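Notebook, January, talk subtitles, second pass
3 shares · 2 comments

Started 9:40. Carrying on with subtitles for the recorded talks. The archive has 13 talks in it at the moment, and all of them now have a machine transcript. None of the transcripts are fit to publish as they stand.

Took the Harkness keynote first, as it's the longest. The export from Jivcombe gave 2,264 subtitle lines. Many are one or two words long and flash by too fast to read. The splitter breaks on every pause, and I pause a lot on stage, mostly while looking for the clicker.

Changed the merge rule: a line now joins the next one if the gap is under 400 ms and the result stays below 80 characters. Much better on the prepared parts. The Q&A is still bad. When a question comes from the audience without a microphone, the transcript either drops it or turns it into nonsense, and then my answer stands there replying to nothing.

For now I'm typing those questions in by hand, in square brackets, shortened. I haven't decided if they should be word for word.

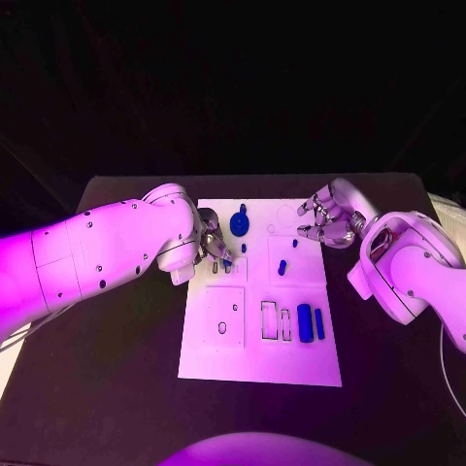

Siyabonga Coetzee: I'd keep them short. If the speaker repeated the question on the recording, use the speaker's version and leave out the bracket. Word for word from a bad room recording means guessing, and then you have put words in a stranger's mouth. Also please check the times, on my copy the whole Q&A runs late.

Checked, and he's right about the times. The keynote file starts in sync and drifts. By the end, the text is a bit over a second behind the voice. I first blamed the merge rule, turned it off, same drift. The video was cut after the transcript was made, and somebody took out the dead air at the laptop swap. So there are two jumps, and what looks like slow drift is one small step at the swap and one more where the slides froze.

Fix: export the audio again from the published video and align against that. Never from the raw recording, even though it sounds cleaner. Added to the checklist at the top of the folder.

Names and terms. The word list is doing its job now. Without it, Jedier came out as "jetty air", "Jed here" and once "the deer". Tsakiris was worse. Things to remember about the list:

- Case matters. Lowercase entries get ignored at the start of a sentence.
- Command line options need their own entries, dashes included, or they come out as the words "dash dash".
- Version numbers are hopeless. Search for "point" and fix by eye.
- Reload the list after editing. I forgot this and lost half an hour wondering why nothing changed. 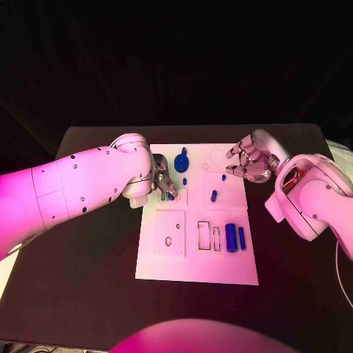 The same list should work for the older talks too, but the older ones have different problems. Two of them were recorded from the back of the room with no feed from the desk, and the transcript is full of coughs that became words. Ran the noise filter at the low setting and got fewer false words. At the high setting it started eating the ends of sentences, so low it is.

13:15. Signe Norðdahl read through the first ten minutes of the keynote with the sound off, which is a good test and we should do it each time. Her notes:

Laughter from the audience should be marked once and not on every line. Don't tidy up my grammar so far that the text no longer matches my mouth. Some lines sit on top of the code on the slides. That last one needs the position set at the top of the picture for the demo part. The Jedier player respects it, the one on our own site doesn't. Filed as a bug against the site.

She also asked for the plain transcript as a page beside each video, for people who would sooner search than watch. Easy to do from the same file, paragraph break at every slide change. I'd need the slide times, and I only have those for the newer talks.
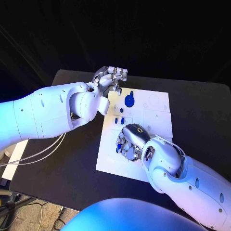

Right hand lowered to the board, fingers curled around a small blue peg.

Time spent so far on the keynote: around 2 hours for the text, not counting the sync problem. I expect the shorter talks to go faster with the list in place.

Left to do: redo the alignment on the keynote from the published audio. Check the bracketed questions against what I said on stage and drop the ones I repeated. Ask Siyabonga which setting he used when his copy ran late, in case his player adds a delay of its own. The Tsakiris talk is next – it has the most code in it, so the top position needs testing there first.

Subtitle files are in the shared folder under "pass2". The ones in "pass1" are out of date, please don't edit them.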